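From: Armelle Tessier
To: utalow-users
Date: December 6, 2023
Subject: Re: [utalow-users] Stock labels, expiry field and sort order

Siu-fong Lui wrote:
> After the September update the pantry report sorts expiry dates as
> text. Items with no date land at the top. Is there a setting for
> this, or do I have to re-import all 3,156 rows?

No re-import needed. The dates are stored correctly. The report template reads the display column, which is a string, and sorts on that. Open the template, go to Fields, and change the sort key from exp_label to exp_date. Save it under a new name, or the next update will overwrite it.
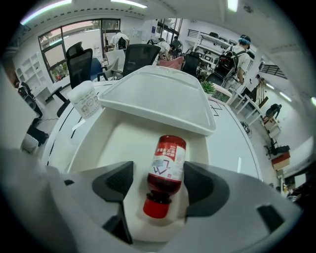

Blank dates are a separate matter. They are treated as zero and will still sort first after the change. Set "Empty values" to "Last" in the same panel. The option is hidden if the report is grouped by shelf, so remove the grouping, set it, then group again.

I tested both changes on a copy with 150 rows, on version 2 of the template only. Nokuthula has the older one and may see different field names.

The label width problem you raised last week is still open. Anything over 30 characters wraps onto the barcode.

Armelle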